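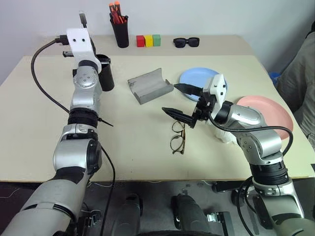
Before you open up: my walk-round list for a small community hall

7 min read

I look after the bookings at Evholm Hall, and twice a year I go round the whole place with a clipboard before the next run of hirers comes in. Last one was 28 April 2025, the next is in November. People keep asking me for a copy of the list, so I've typed it up with my scribbles left in. It's for a single-storey hall with a kitchen and two side rooms, so add or cross out as you need to.

Outside and entrance

[x] Path and ramp clear, no loose slabs
One slab by the bike rack rocks when you stand on the left corner. Chalked it, and Ridwan is coming to bed it down again.

[x] Handrail firm along its full length
Fine. I lean on it properly, all my weight, and I'd ask you to do the same!

[ ] Outside light comes on at dusk
Couldn't check, I was there in the morning. Farzana will look when she locks up after choir.

[x] Door mat lies flat
It does now. The old one curled up like a stale sandwich and I've put it in the bin (good riddance).

Fire and ways out

[x] Both fire doors open with one push
The back one was stiff. A bit of adjustment to the bar and it's lovely again. Please, please don't stack chairs in front of it – I moved 8 of them before I could even get to the handle.

[x] Extinguishers on their brackets, pins in, service labels in date
All good. The kitchen one had a tea towel hanging off it.

[x] Fire blanket by the cooker
Yes, and the tapes are hanging down where you can grab them.

[ ] Emergency lights stay on for the full test
The one over the side room door faded early. Reported to Kilian Reisinger, who does our electrics, job number 748.

[x] Alarm sounds in every room, toilets included
Loud enough to make me drop my pen, and I was the one who set it off.

Kitchen

[x] Fridge at 5 degrees or below
It was at 4. Someone had left half a trifle with no name on it, now gone.

[ ] Hot tap warning sign up
Missing again. Amna has offered to print and laminate a new one.

[x] Floor dry, no lifting edges
Fine, though the strip by the hatch wants watching.

[x] First aid box full and in date
Topped up the plasters and the burns gel. If you use something, write it on the sheet inside the lid, even if it's only one plaster.

Main hall and side rooms

[x] Chairs and folding tables sound
Two tables had legs that didn't lock, so they're in the store with red tape round them. Leave them there, even if you're short!

[x] Sockets and plugs undamaged
One cracked faceplate behind the piano. Switched off, taped over, on Kilian's list.

[x] Windows open and stay open
Kulsoom mended the sash in the smaller room and it holds beautifully.

[x] Hall capacity notice on the wall
Ours says 147. It had slipped behind the noticeboard, so I've screwed it back up at eye level.

Still to do

Outside light, emergency light, hot tap sign, faceplate, wobbly slab. I'll tick them off on the copy in the office as they get done, and the blank sheets are in the blue folder next to the key safe.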